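Reading time: 7 minutes

This site uses cookies to remember your preferences. By continuing to read, you accept our cookie policy.

The Green Light Is Not a Safety Case

By Trinity Abernathy

Wednesday, February 17, 2021

Last August, two robot arms sharing a table at the Galcombe laboratory closed on the same small patch of air and struck each other. The speed was low. One fingertip was chipped, a wrist joint was knocked out of alignment, and Tavion Doucet, who had been reaching for a die at the near side of the table, pulled his hand back with a bruised knuckle. The session log for that run reads "complete".

I was asked to chair the review that followed. Our findings have been delivered to the laboratory and to Calloway, which maintains the control software, and I do not intend to repeat them in full. What I offer are my own views on why a fault of this kind was allowed to persist, and why I believe the remedy most often proposed for it is too narrow.

The work in question is modest. Foam dice are set out on a wooden tabletop. The arms pick them up, move them, and in some tasks place them in a shallow plastic bin. Every session is recorded by a fixed camera and by small cameras at the wrists. The objects are soft and light, and the arms are not large by industrial standards. All of this contributed to a settled opinion that little could go wrong which would matter very much.
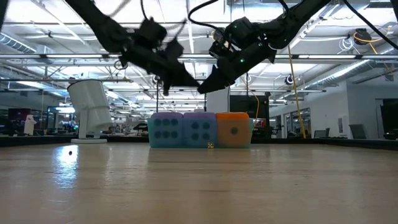 Both arms over the dice table at Galcombe. The tips of the two grippers come close to meeting at the centre of the workspace.

The difficulty lies in that centre. Each arm had been given its own region of the table, and the two regions overlapped along the middle so that either arm could reach an object placed there. The overlap was governed by a software hold. When one arm entered, the other was to wait at the boundary until the first had left. During ordinary operation the hold performed as designed, and those who worked beside the table came to regard it as they might a wall.

It was a message sent between two programs. When the message was late, the waiting arm relied on the last one it had received. If that last message said the overlap was clear, the arm went in. Kanako Noguchi, who reconstructed the August run from the controller records, established that the permission on which the second arm acted was stale by the time it was used. The arm did exactly what it had been told. The instruction was out of date and nothing in the system required it to check.

What the log could not say

The review examined 619 runs from the period before the collision. Of these, 472 were logged as complete. In most laboratories that figure would be read as a success rate, and it was read that way at Galcombe. It was shown to visitors and carried into a funding application.

"Complete", however, meant only that the program had reached its last line without raising an error. It did not mean that the dice had ended where they were supposed to end, or that the arms had kept apart while moving them. When Wenche Wallin watched the recordings of the completed runs from beginning to end, she found five in which the grippers touched. None had been reported. In each case the arms had enough give to slide past one another, the task continued, and the log recorded a good result.

Those five runs were the warning. They were recorded and stored, and they were available to anyone who chose to look. I do not think the operators were careless. They were asked to review runs that failed, and these had not failed. A procedure that directs attention only to declared errors will never find an undeclared one, however diligent the people who follow it.

The small indicator lights on the equipment had a similar effect. Several staff told us that they had taken green to mean that the arm was in a safe condition. At Galcombe it means that the unit has power and is communicating with its controller. An arm may be powered, communicating and about to strike its neighbour. Mr Doucet looked for the green light before he reached in, as he had been shown to do by a colleague, who had been shown to do it by somebody else. The written procedure said nothing on the point in either direction.

The wrist cameras deserve a word as well, because a good deal of confidence had been placed in them. They are excellent for their purpose. They show the fingers and whatever lies directly ahead of them, and a person judging a grasp would want little more. They are a poor means of judging where the other arm is going. It may be well over to one side of the view, or absent from it altogether, at the moment when its position matters most.
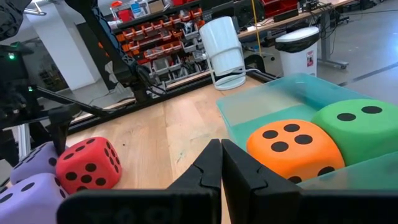
The case for a narrower remedy

Since the findings were circulated I have heard one response more than any other: that the stale message has been corrected, and that the matter is therefore closed. Xiomara Dunleavy of Calloway has put this argument to me with care, and it should be stated fairly. The fault was specific. It has been identified and repaired. The hold now expires if it is not refreshed, and an arm without a current permission stops at the boundary. To impose further controls on a bench where foam dice are moved into a bin would, in her view, slow useful work in return for a very small reduction in risk. She also observes, correctly, that laboratories burdened with rules tend to find ways around them.

I accept the repair. I accept too that rules which make ordinary work unpleasant will be evaded, and that an evaded rule is worse than none because it appears in the file as a protection. My disagreement concerns what the repair shows. It shows that one way of being wrong about the overlap has been removed. It tells us nothing of the others, and the laboratory had no means of noticing this one until a person was hurt.

There is also the question of what the arms are asked to do. It would be a simple thing to forbid them from ever occupying the same part of the table, and some have suggested it. Yet much of the value of having two arms lies in the work they can do close together. One may steady an object while the other takes hold of it. Their tips may need to be near the same group of objects, and sometimes in contact with them. A blanket rule of separation would end the research. What is needed is a clear distinction between closeness that is intended and closeness that is not, made by something other than the program which issued the motion in the first place.

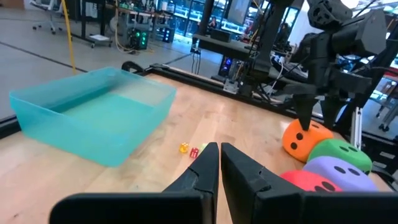
Wrist camera view of the same table. A finger of the second arm has its tip on the orange foam die; the teal bin is empty.

What should be required

The review made its recommendations in technical language. In plainer terms, I would ask any laboratory running shared workspaces of this sort to adopt four measures.

First, the check on separation should be independent of the task software. It should measure where the arms are and stop both of them when they come closer than the current task allows. At Galcombe the Dradell monitor was already installed for this purpose and had been switched off during an earlier software update. It was not switched on again, and no record was kept of the decision.

Second, a sample of completed runs should be watched in full each week, by someone who did not operate them. I would suggest ten. The cost is part of an afternoon, and the recordings exist already.

Third, contact between arms should be reportable whether or not anything is damaged. The report need be no longer than a line. Staff at our Jonden site have worked this way for some time, and I have not heard from them that it is a burden.

Fourth, no person should reach across the table unless motion has been disabled at the switch. A light is not a substitute, and neither is a pause in movement. An arm waiting at a boundary is perfectly still until the moment it is released.

These measures have been put to the laboratory's management, who have accepted the first, third and fourth. The second remains under discussion on grounds of staff time. I regard it as the most important of the four. The monitor will catch what its designers foresaw, and reports will capture what someone happened to see. Only the patient viewing of apparently successful work would have found those five runs before August, and I have asked that the decision on it be made before two-arm sessions resume.

Trinity Abernathy chaired the Galcombe incident review. The opinions expressed are her own.

Subscribe to our newsletter to receive new essays by email. You can unsubscribe at any time.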